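Setting a table is still hard work for a machine

The head of the household tasks group at Kudine has spent seven years trying to get machines to do what most people do without looking. She agreed to talk on the condition that we leave her name out, as the company prefers its staff to speak as a group. We met in October at the Zuderdale office, in a break room with a dishwasher that people still load by hand.

I asked her first whether a robot can set a table.

"It can set our table," she said. "If you mean your table, with your plates and your kids' stuff all over it, then no. I wouldn't sell you that today."

Her group keeps a list of chores, ranked by how often the machine finishes without help. There are 109 entries. Wiping a flat counter is near the top. Folding a fitted sheet is last, and she does not expect it to move soon. Setting one place, with a plate, a knife and a fork, sits somewhere in the upper third. In the most recent round of trials the arm completed it 74 percent of the time.

"People hear 74 and think that's pretty good," she said. "Then I ask them how they'd feel about a waiter who got it wrong one time in four."

The trouble starts with the plate. It is wide, thin and low, and there is very little to get hold of when it lies flat. A person slips a fingertip under the rim and doesn't notice doing it. A gripper with two jaws has to come in at the right height and close on the edge, and then the whole weight hangs off one side. If the plate tips too far, it slides or turns.

Much of what the machine knows about this comes from people. They do the job themselves with a gripper in each hand, and the software learns from the recordings. She said good demonstrators are slower than you would expect and don't fuss.
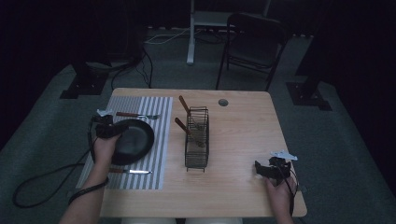 Flatware brings its own problems. A knife on a placemat is only a few millimeters high, and shiny metal confuses the cameras. Handles are easier, so the machine is taught to go for those. Taking a fork out of a caddy is harder again, she said, because the utensils lean on each other and the one you want may bring another along with it.

"We had a week where it kept picking up two forks," she said. "It would put both of them down next to the plate, very neatly. It had no idea there was a problem."

I asked about speed. A single place setting takes the arm about 2 minutes. She said that could be cut, but the failures go up when they try, and she would sooner have it slow.

Shop floors are further along. Grube, which packs kitchenware, has used her group's software on one line since last year. The parts arrive in the same tray, facing the same way, under the same lights. "That's most of the difference," she said. "The arm isn't any smarter there. The room is doing half the work." Even at Grube a worker stands at the end of the line and fixes what comes through crooked.

Homes have none of that order. Her group has started a project called Jirbridge, meant to carry what works on the bench over to real kitchens. So far that has meant changing one thing at a time: a different placemat, a darker plate, a lamp moved to the other side. Each change costs a few points, and some of them come back after more demonstrations. A patterned tablecloth cost the most.

Does she have a robot at home?

"A vacuum. It gets stuck under the couch."

She would not give a date for a machine that sets the table and clears it afterward. Clearing is worse, she said, with food on the plates and glasses left half full. Her group has not put it on the list yet. When I asked what she would like to see working by next October, she thought about it for a while and said drawers. They want the arm to open one, find a spoon and close it again, and at the moment it tends to leave the drawer open.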